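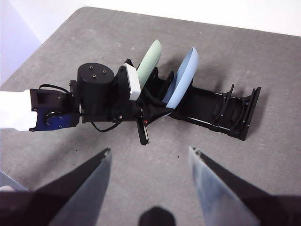

The Long Return of the Shared Lunch

In the market town of Pilten, the municipal offices close to the public for an hour at midday. The practice was dropped in the years when longer counter hours were thought to serve residents better, and it was restored in May after a trial lasting 7 months. Staff now eat together in a ground-floor room that had been used to store old planning files. Attendance is optional, and most departments are represented on any given day.

Pilten is one of three towns in the district that have brought back a common meal in the workplace. Sotow, its larger neighbor to the north, reopened the canteen of its former textile school to employees of the library, the clinic and the town archive. Mamo, a village with a single public building, has a cook who prepares one dish a day for the school and the council together. The arrangements differ in cost and scale, but all of them rest on an old idea that people who work in the same place should be given time to sit down in it.

The works canteen was once an ordinary part of life in the region. At its height the Winell paper mill served 3432 hot meals a week across two shifts, according to the ledgers now held in the Sotow archive. Menus were posted on Friday for the week ahead. Soup was served every day, fish once a week, and a sweet dish on the last working day before a holiday. The ledgers also record complaints, chiefly about the coffee and the length of the line.

The mill canteen declined slowly. Vending machines were installed for the night shift, then for both shifts. Breaks were shortened and staggered so that the machines could run without a pause. When the kitchen finally closed, 187 employees signed a letter asking that the dining hall be kept open for those who brought food from home. The request was granted for one winter.

Later office buildings were planned with small kitchens in place of dining rooms. A sink, a rack for the dishes and a refrigerator were considered enough for an entire floor. Many employees took to eating at their desks, and the habit outlasted the buildings in which it began.

The present revival has its critics. In Pilten, some residents object to finding the counter closed at the hour when they are themselves free, and the town has answered by opening earlier on two mornings a week. Sotow has yet to settle how its canteen will be paid for once the current grant ends. Its council will take up the question in the next budget, along with a proposal to admit retired employees at the staff price.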